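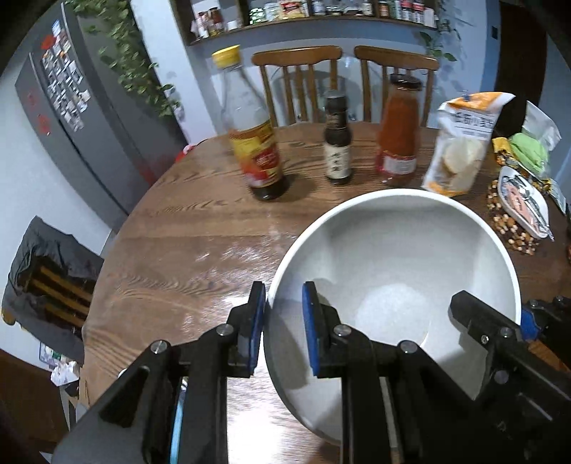 3. Who Calls About Coyotes, and When

I should say up front that I came to this question sideways. I'd been reading the town of Soriano's animal complaint log for a different project, and I kept getting pulled into the coyote entries (they're wonderful reading, if you like people arguing with wildlife through a screen door). There were 253 of them by the time I stopped, and 74 came from a single neighborhood, Veseo, up against the canyon.

My first guess was pet food left on porches. Yakubu Shehu, who coded the log with me, thought it was fruit trees, and we went back and forth on that for most of September. We read every entry separately and then compared notes. Where we disagreed, we let Tassanee Limsakul break the tie, and she mostly sided with him!

Figure 1. Large white bowl on a round wooden dining table, with condiments along the back.

Fruit shows up in the Veseo calls far more than I expected – figs above all, and the odd persimmon. Callers mention an animal under a tree, or asleep beside one, and then a few lines later they mention that the ground is covered in windfalls. Pet food hardly comes up. That could be because people don't like to admit to it over the phone, and I don't have a good way to check.

We also mailed a short survey to 400 households in Veseo and in Zenberg, the flatter neighborhood across the creek. Nearly 70 came back, so please read what follows with that in mind. Zenberg people told us they see coyotes too, often on the same streets week after week, but they rarely phone the town about it. One wrote "he lives here" and left the rest of the page blank. I take up the difference between seeing and calling in Section 4, where the street maps are.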